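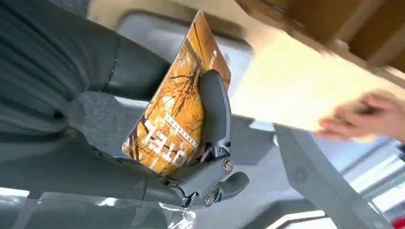
Staltberg marks the day of its first school with a walk and an open archive

20 December 2023
By Mackenzie Carrier
Category: History & Traditions

The town of Staltberg remembers this week the opening of its first public school, an event that many families here still call simply "the Lamp Evening". The name comes from the winter when the school received its first pupils. The building had no proper lighting, and parents who came to bring their children home in the dark left their lamps at the door, so that the teacher could continue the lesson a little longer.

The school stood on the road to Laltetti, at that time a separate village with its own market and its own mill. Before it was opened, children of both places learned to read at home or in the house of the priest, and most of them stopped when they were old enough to work in the fields. According to the historian Lucie Bouchard, who has studied the parish records for many years, the idea of a common school was first discussed in April, after a hard dispute between the two villages about who should pay for a bridge.

"They could not agree about the bridge, but in the same meeting they agreed about the school," Bouchard said. "I have read the minutes several times and I still find this surprising. The page about the bridge is full of crossed-out lines. The page about the school is almost clean."

The first list of pupils contains 90 names. Some of them are written in two different ways, because the person who kept the list spoke one language and the families spoke another. The number grew in the following years, and a second room was added on the north side. That room is the only part of the original school which exists today. It belongs to the town library and is used for reading groups.

The tradition of the lamps was almost lost when the school moved to a larger building in the center. For a long time only a few older families put a lamp in the window on the evening of the anniversary. It was brought back by a former teacher, Mélanie Ouellet, who began to walk the old road with her class and to tell the story at each stop. The walk is now part of the town calendar, and last year 370 people took part in it.

This year the walk starts at the library, follows the old road as far as the mill and returns through the Hirvonen quarter, where a soup of barley and smoked fish is served. The soup is a later addition. It was brought by families who settled in the quarter to work at the sawmill, and there is some discussion every year about whether it should be cooked with milk or without. Both kinds will be offered.

Visitors can also see a part of the school archive, which is normally closed. Amrit Friesen, who is responsible for the collection, has prepared around 100 documents for the reading room, among them attendance books, letters from parents and a plan of the garden where the pupils grew beans and cabbage. A few of the letters ask that a child may stay at home during the harvest. In the margin of one of them the teacher wrote only "yes, but with the book". 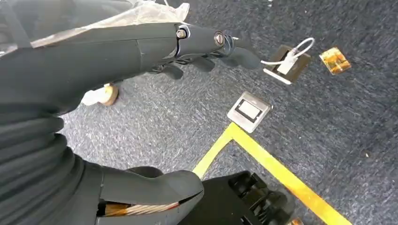 Friesen said that the letters were kept in a tin box in the attic of the second building and were found when the roof was repaired. They have been cleaned and placed in new folders, but they are not yet translated. People who can read the old local handwriting are invited to speak with the library staff.

The evening ends with songs in the square. The choir is led again by Esi Mahama, who has arranged two songs from a school songbook printed in Zolta. One is a counting song for small children. The other is a farewell song, which pupils used to sing when they left school – the melody was known, but the words of the last verse had been missing. Mahama found them in a private copy of the songbook that was given to the library in the spring.

Families are asked to bring their own lamps. Candles without glass are not permitted on the road because of the wind near the mill. The walk is free, and the route is suitable for children, although the part beside the stream can be muddy and good shoes are recommended. The reading room stays open until the choir has finished, and the documents will remain on display until the end of the school holidays.

Last updated: corrected the route of the walk through the Hirvonen quarter.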